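Parts and Stores Coordinator, Hirness Depot

Aneo Regional Transit
Department: Fleet Maintenance
Status: Full time, benefits eligible
Reports to: Marijke Dekker, Manager of Fleet Materials

About the Position

Aneo Regional Transit operates fixed-route bus and paratransit service from depots in Hirness and Wendt. The Hirness Depot maintains 98 vehicles and employs a maintenance staff across three shifts. The Parts and Stores Coordinator is responsible for the daily operation of the depot storeroom, including receiving, shelving, issuing and recording all parts and supplies used by the maintenance shops.

The position is open following the retirement of the previous coordinator. The successful candidate will take over a storeroom that is partway through a change of inventory systems, from paper cards to the Hitix stock control program. The Wendt storeroom has already completed this change, and its staff will be available to assist during the first months of employment.

Duties and Responsibilities

The coordinator receives deliveries at the Hirness dock, compares each delivery with the purchase order, and reports shortages and damage to Purchasing on the same working day. Parts are labeled and shelved before the end of the shift in which they arrive. Brake, steering and door components are kept in the locked section and are issued only against a signed work order.

The coordinator also conducts cycle counts, prepares the monthly usage report, arranges the return of cores to suppliers, and keeps the storeroom clean and free of trip hazards. Open-topped sheet-metal bins remain in service when the wear is limited to scuffs and scratches on the floor of the bin. Bins with bent walls or sharp edges are to be tagged and removed from use.
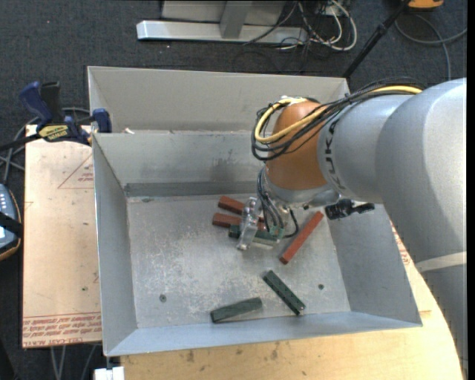
Minimum Qualifications

High school diploma or equivalent.

Two years of paid experience in a storeroom, warehouse, parts counter or similar setting. Military supply experience is accepted in full.

Ability to use a computer for data entry, email and simple spreadsheets.

Valid driver's license. The coordinator drives an agency van between Hirness and Wendt, usually on Thursday.

Ability to lift up to 50 pounds and to stand or walk for most of a shift.

Preferred Qualifications

Experience with heavy vehicle parts, either transit, school bus or truck. Forklift certification is preferred but not required at the time of hire - the agency provides training and testing during the probationary period.

Schedule and Compensation

The regular schedule is Monday through Friday, 6:00 a.m. to 2:30 p.m., with an unpaid meal period of 30 minutes. Occasional Saturday work is required during the annual physical inventory in September and is paid at the overtime rate.

The starting rate is set by the current labor agreement and depends on verified experience. Employees receive medical and dental coverage, paid leave, a retirement plan, a boot allowance of $255 per year and free travel on all Aneo routes. The position is represented by the maintenance bargaining unit.

How to Apply

Applicants must submit a completed employment application, a current resume and the names of two work references. Forms are available at the Hirness front office and at the customer service counter in Wendt. Applications sent without references will be treated as incomplete.

Questions about the position or the selection process may be directed to Tatiana Kuruc, Human Resources, at extension 289. Applicants who need an accommodation at any stage should contact the same extension - requests are kept separate from the application file.

Selected applicants will be invited to an interview and a short practical exercise in reading part numbers and purchase orders. An offer of employment is conditional on a background check, a driving record review and a pre-employment physical.

Aneo Regional Transit is an equal opportunity employer.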